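I've had the Alora bench safety guide on my desk since November, and I like it a lot more than I thought I would. It's a spiral-bound thing, 94 pages, written for people running small two-arm cells who don't have a safety department down the corridor. Dorota Ziółkowski lent me her copy first and I ended up buying my own (hers had tea on it).

The best chapter is the one on shared reach. Two arms, one worktop, and a plain rule: decide which arm owns which bit of the table before you power up, and write it down. There's a good page on breakable props too — glass goes at the back, with the approach speed turned down. Flower arranging is a cracking test of all this.
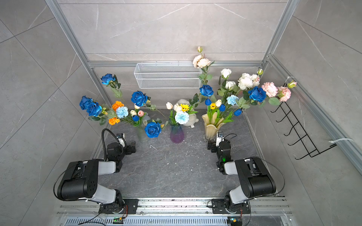
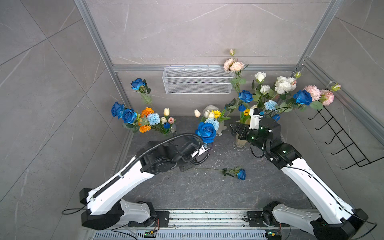
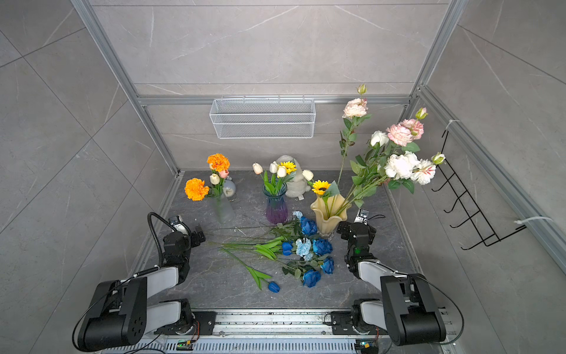
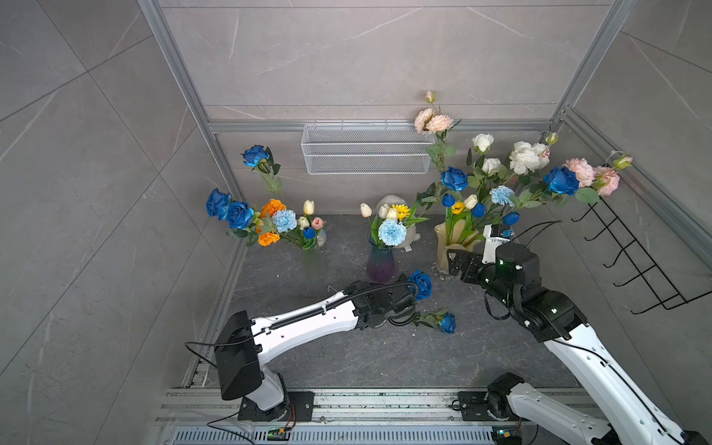

Two arms, artificial flowers and glass in every one of these.

My grumbles are small. The index is hopeless, and the stop-button chapter sends you off to the Wróbel checklist, a separate download that took me 2 goes to open. Witold Sadowski thinks the cable section is too short and I agree with him, it needs a proper drawing.

Do I still need a written risk assessment if the arms are small and slow?
You do, and the guide gives you a two-page form for it. Fill it in again whenever you change the gripper, the speed or the layout.

I'd give it 4 stars. Mine lives by the stop button now, open at the Monday checks.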